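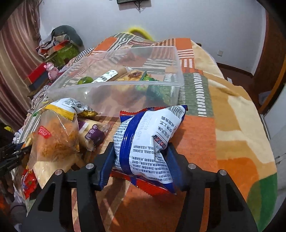

Back of the bag, where all the small print lives.

I've been reading food packages again, so you can skip this one if you come here for the hiking posts.

What set me off was a conversation at work on Thursday. Idun Sæther has started paying extra for crackers because the box says "made with ancient grains." I asked which grains. She didn't know, and the front of the box didn't say. We turned it over and found spelt, ninth on the list, after the salt. Ninth! I have more ancient grains in my toaster tray.

My position, for anyone new, is that the front of a package is an ad and should be read like one. "Natural" tells me close to nothing. "Artisan" tells me less. "Lightly" salted compared to what? The Tangen store near me sells a granola labeled "simple," and I gave up trying to work out what a complicated granola would be.

Sverre Viklund, who comments here under his own name and good for him, wrote in October that I'm being unfair, that shoppers know it's all puffery and just enjoy the pretty words. Maybe. But somebody is paying for those words, and I doubt they'd keep doing it if the words didn't sell crackers. My own pantry isn't a great witness for my side either. I bought the "kettle style" chips twice before I asked myself what the "style" was doing there.

The date thing bothers me more. My mother throws out yogurt the morning after the stamp, as if it turned at midnight. My brother-in-law Arvid eats anything that doesn't fight back. They both think they're following the rules. Some stamps are about quality, some are about safety, some are just the day the thing was packed, and the printing is so faint you need to stand by a window to make out which. I don't trust the stamp that much. I don't trust Arvid's nose at all.

Serving sizes, briefly. The Burna cookies I like list a serving as 2 cookies. Who are these people? The sleeve doesn't even close again once it's open, so the package itself doesn't believe the number.

I'm not going to tell you to make everything from scratch. I tried that for 5 weeks one winter and ate a lot of bad bread. I do read the back first now, and I put more stuff back on the shelf than I used to. Whether I eat any better, I couldn't say. I'm slower at the store, that much is certain, and my wife has started shopping without me.

Next week, probably the Studdale trail, if the road's open.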